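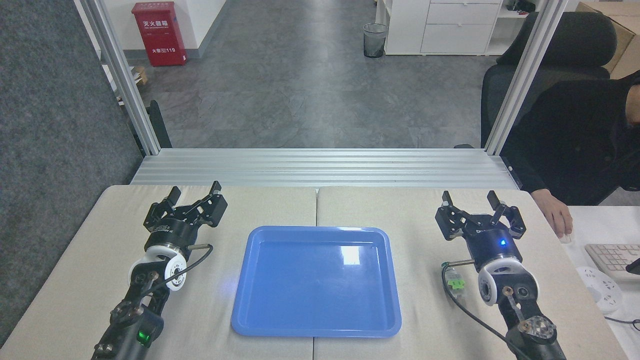 Relocation and Daily Life Forum
Board: Settling In
Topic: Laundry room booking rules in shared buildings

M_Ostergaard
5 Aug 2025
Members who have recently moved into the Gonholm buildings have asked how the shared laundry room is booked. Each household receives a numbered lock cylinder, which is placed on the board at the chosen time. A slot lasts three hours. If the household has not started within 30 minutes, any other resident may use the machines. Newcomers are advised to read the notice by the door before their first booking.
Malou Østergaard, board moderator

durkow_resident
Thank you for the summary. I must correct one point. In our stairwell the grace period is 15 minutes, and it has been so for as long as I have lived there. I would not want a new tenant to arrive late on the strength of this post.

Steinar Frandsen
The grace period is set by each housing association. The Overgaard association, which has 76 apartments and two laundry rooms, allows no grace period at all. Residents there book by telephone app and the door does not open for anyone else.

akia42
I respectfully disagree with the praise that app systems tend to receive on this board. My mother is a tenant at Overgaard and does not own a smartphone. She was told to ask a neighbor to book for her. The lock board served everyone equally well.

Steinar Frandsen
A paper form is available at the office for such cases. It must be handed in 7 days ahead.

akia42
Seven days is a long time to wait for clean sheets.

durkow_resident
I agree with akia42 on that. May I also ask whether drying time is included in the three hours? Our drying cabinet is regularly occupied well into the next slot.

M_Ostergaard
At Gonholm the drying cabinet may be used for one hour after the slot ends. I have amended my notes to state that the grace period differs between buildings. The association will review its own rules in October - written comments may be left at the office until then.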